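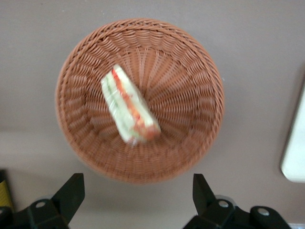 FRIDAY LUNCH TABLE — PLEASE READ BEFORE YOU GRAB

Quick one from the kitchen end, I've got a delivery at the side door.

The self-serve table is staying. Thanks to everyone who filled in the slip, even the person who wrote only "more pickles". Smaranda Moldovan has read the lot and says we can keep going till the end of February and then look at the money again.

How it works, for the new people and the ones who pretend to be new:

Sandwiches go in the round basket. Wedges, wrapped, one each until 1 o'clock. After that help yourself to whatever's left. Please pick up the one you want and leave the rest alone, the bread doesn't like being squeezed. If it's been unwrapped it's yours.

Fillings this month are ham and tomato, egg, and a cheese and chutney that Elīna Venckus is trying out. Veg ones get a sticker on the back. Allergy list is on the fridge, if you're not on it and should be, tell Elīna, don't tell me, I will lose it.

Cold drinks in the bottle rack. Take from the front row first and slide the back ones foward when you do. Spares are in the bar fridge under the bench. Diet and sparkling water are in there too, they just don't fit the rack.

Brown paper goes down first, before anything else. It saves wiping and we can roll the whole mess up at the end. New roll is behind the door, the old one is down to the cardboard.

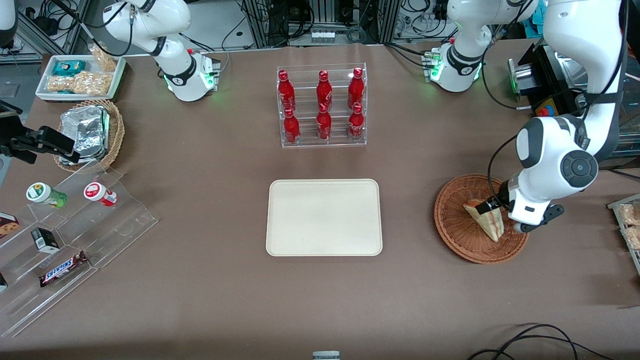
Atif Afridi has been doing the layout and wants it kept the same every week, so people stop asking where things are. Drinks in the middle. Sandwiches off to one side, snacks on the other. The cream tray in the middle stays free for you to put your lunch together on, so no keys, phones or mugs on it please. Wrapped snacks and the peanut brittle live in the white tray. Foil containers go in the oval basket. Crumpled is fine, we all know they get reused for the sausage rolls.

The clear stepped stand is for the little stuff, muesli bars and so on. It scratches if you look at it. Soft cloth only, warm water, no spray — Viorica Filip has already had words with someone over the spray.

Baskets: shake out the crumbs over the bin, then a damp cloth. Do not put them through the dishwasher. We had 5 baskets in spring and now we don't, so.

Money. Sandwich is still 2 dollars, drinks same. Coins in the Bolley tin, which is on top of the microwave and not beside it, it keeps getting knocked in the sink. If you've only got your card see Viorica before lunch. IOUs are over, sorry. The last lot never got sorted out and it wasn't fair on the people who'd paid.

Roster. I need two people for set-up on Friday, 11.30 start, and two for pack-down. Lenuța Grecu can't do pack-down this month, her shift's moved. Pack-down is twenty minutes if the rack gets emptied first. Leftover sandwiches go home with whoever's packing up, bottles back in the fridge, lids on the brittle or it goes soft overnight.

Also wanted: a second round basket, same sort of size, shallow. High sides are no good, everyone digs. Check the op shop if you're passing. And if anyone took the good tongs home after the barbie could they wander back to the second drawer, no questions.

Names on the sheet by the kettle by Wednesday. Last week it was just me and Atif at 11.30 and the buns were still frozen.

Next month: soup?? Let Elīna know if you own a big enough pot.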